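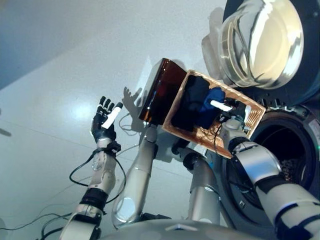 Front loader, door open, basket tipped toward the drum.

Submissions FAQ - Olline, a magazine of short fiction

What do you publish?
Short stories between 1000 and 2000 words. We say this everywhere and still get novellas. If yours runs to 2010 we won't count. If it runs to 4000 we will notice.

Is there a theme?
No. We tried themes for two issues and got a pile of stories that had clearly been written for something else, with a lighthouse added in the last paragraph.

Do you charge a reading fee?
No, and we'd think hard before paying one anywhere. Some magazines use fees honestly. Others seem to publish very little apart from their calls for submissions.

Do you pay?
$10 a story, plus a copy of the print issue. We don't pay in "exposure". We have seen our traffic numbers.

My workshop leader said the first line has to hook the reader. Is that true?
We doubt it. Most of the hooks we see are a corpse or a phone ringing at 3 a.m., and the story behind them is often about neither. A plain first line is fine.

Will you read stories written with AI?
No. We don't trust the detection tools either, so we go by reading. We will get it wrong sometimes.

I was shortlisted for the Bratus Prize. Should I mention it?
If you like. We read the cover letter after the story, and a shortlist has yet to change our minds in either direction.

Can I send work that's been on my blog?
Ask first. A draft your cousin and two strangers read is probably okay. Anything in the Charbonneau anthologies is not, as their contract holds reprint rights longer than you might think. Read it again before you write to us.

How long until I hear back?
We aim for 7 weeks. February is slower. If you've waited twice that, send a note - it may be sitting in the junk folder.

Do you give feedback?
Rarely. One reader's opinion on one evening is worth less than people hope.

Do I have to live near Villham?
No. The launch readings are held there, but you can skip them. Plenty of our contributors do.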